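# Trevden abre la inscripción telemática para las ayudas al alquiler

El plazo para pedir la ayuda municipal al alquiler de Trevden empezó el 16 de marzo y, por primera vez, la solicitud se presenta solo por internet.

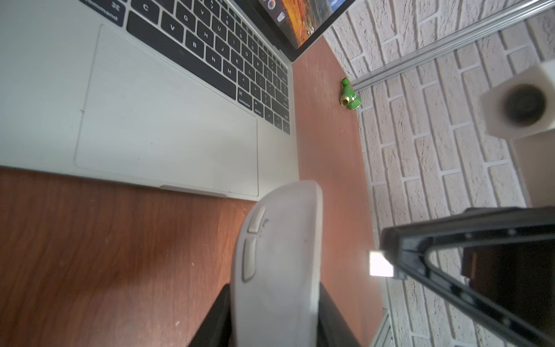
Varios vecinos del barrio de Stimstead se quejaron en la última reunión del distrito de que el formulario pide el contrato completo escaneado, con todos los anexos, cuando el año pasado bastaba con la primera página y la de firmas. Uno de ellos añadió que su contrato tiene más de veinte hojas y que la página rechaza los archivos grandes sin indicar el límite.

El ayuntamiento respondió que el contrato completo hace falta para comprobar quién paga los suministros, un dato que este año influye en el cálculo. El tamaño máximo de cada archivo aparece ya junto al botón de envío, y quienes recibieron un error antes de ese cambio pueden repetir el trámite sin perder su número de orden.

La ayuda es de 288 euros al mes para los hogares de un solo adulto con menores a cargo y para los inquilinos de hasta 33 años. El contrato no puede superar los 1025 euros mensuales, con garaje y trastero incluidos si figuran en el mismo documento. Los gastos de comunidad quedan fuera de esa cuenta, salvo que el propietario los cobre dentro de la renta.

Según el anuncio municipal, hay fondos para unas 1000 solicitudes. No se reparten por orden de llegada: primero se atienden las rentas más bajas y, en caso de empate, cuenta la antigüedad en el padrón. Las subvenciones de la convocatoria anterior no se renuevan solas – quien la cobró debe volver a pedirla con los ingresos actualizados.

Para completar el formulario se necesita certificado digital o la clave que entregan las oficinas municipales. La clave se recoge en persona con un documento de identidad vigente y sirve también para el padrón y la tasa de basuras. En la oficina de la calle Lindemann se entrega sin cita por las mañanas; en la de la plaza Bratell hay que reservar hora por teléfono.

Las dos oficinas tienen además un puesto de ayuda para quien no disponga de ordenador o no se maneje con el trámite. El personal puede escanear los papeles y enviarlos, pero el solicitante tiene que estar presente o haber firmado una autorización. El modelo está en los mostradores y en la web municipal.

Los documentos obligatorios son el contrato, los tres últimos recibos de la renta y la declaración de ingresos de todos los mayores de edad que vivan en la casa. Si el alquiler se paga en metálico, se admite un recibo firmado por el propietario. En los pisos compartidos, cada inquilino presenta su propia solicitud y hace constar la parte que paga.

La lista provisional se publicará en mayo, y desde entonces habrá diez días hábiles para corregir errores o aportar papeles que falten. Los pagos se harán por transferencia a una cuenta a nombre del titular del contrato.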